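Laver moins, sécher mieux : conversation dans une buanderie d'Arnton

14/10/2018

Elle m'a reçu à Arnton, dans la petite maison où elle habite depuis qu'elle a quitté Stollville. Elle a dirigé pendant longtemps une laverie de quartier, puis elle a donné des cours d'entretien du linge pour les adultes. Elle a accepté de me parler à une condition : que son nom ne soit pas écrit. « Mes voisins me demandent déjà assez de conseils », dit-elle.

Nous avons commencé par la question que tout le monde lui pose, celle de la place. Dans un appartement, faut-il mettre le sèche-linge à côté du lave-linge ou dessus ? Elle répond sans hésiter : dessus, si le plafond et le dos le permettent. « On gagne la surface d'une machine entière, et le linge fait un trajet très court. On le sort en bas, on le met en haut. Mais il faut un vrai kit de superposition, avec la sangle. J'ai vu des gens poser un appareil sur l'autre avec un morceau de tapis entre les deux. Cela, je ne le pardonne pas. »

Le sens d'ouverture des portes lui paraît aussi important, et elle regrette que les vendeurs en parlent si peu. Une porte qui s'ouvre du côté du mur oblige à tourner le panier, à se pencher de travers, et finalement on laisse tomber une chaussette. « Avant d'acheter, je conseille d'ouvrir la porte dans le magasin et de faire le geste avec les bras. On a l'air un peu bête pendant une minute. Ensuite on est tranquille pendant des années. »

Je lui ai demandé combien avait coûté sa propre colonne. Elle est allée chercher la facture dans un classeur : 993 euros, livraison comprise, dans un magasin d'Enach. Elle trouve la somme raisonnable. Elle a hésité avec un modèle plus cher, qui proposait beaucoup de programmes. « J'en utilise trois. Le coton, le délicat, et le court pour les serviettes de sport. Les autres, je les ai lus dans la notice et je les ai oubliés. »

Sur le séchage, elle parle plus longtemps. Elle n'aime pas qu'on remplisse le tambour jusqu'en haut, et elle secoue chaque pièce avant de la mettre dedans. Les housses de couette doivent être fermées, sinon elles avalent tout le reste. Le filtre, elle le nettoie après chaque cycle, avec les doigts, jamais avec une brosse dure. En décembre, quand le linge ne sèche plus dehors, elle fait tourner l'appareil presque tous les soirs, et pendant les autres saisons elle préfère le fil du jardin. Un drap épais, dit-elle, peut demander environ 48 heures pour sécher dans une pièce froide, et il prend alors une odeur qu'on ne peut plus enlever sans le relaver.

Elle garde un chiffon à carreaux qu'elle appelle « Bite », parce que ce mot anglais était brodé dessus quand elle l'a acheté. Il sert seulement à essuyer le joint de la porte du bas. J'ai souri, en français le mot est difficile à dire devant des invités - elle le sait très bien et cela l'amuse.

Vers la fin, nous avons parlé des petites pièces oubliées. Selon elle, c'est l'erreur la plus fréquente, même chez les personnes soigneuses. Un mouchoir ou un gant reste collé à la paroi, et on le retrouve seulement à la lessive suivante. « Je passe la main tout autour du tambour, et après je regarde encore. Il faut les deux. La main ne sent pas une chose fine, et l'œil ne voit pas une chose sombre. »

Et la porte, une fois le tambour vide ? Elle la laisse entrouverte, surtout celle du lave-linge, pendant quelques heures.
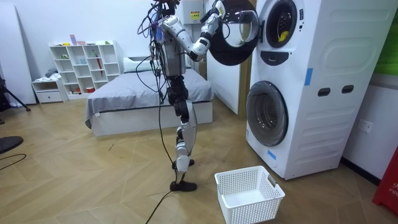
« Le caoutchouc a besoin d'air », continue-t-elle. « Dans ma laverie, je faisais le tour le soir et j'ouvrais les portes que les clients avaient fermées. Ici je le fais encore, avant de monter me coucher. »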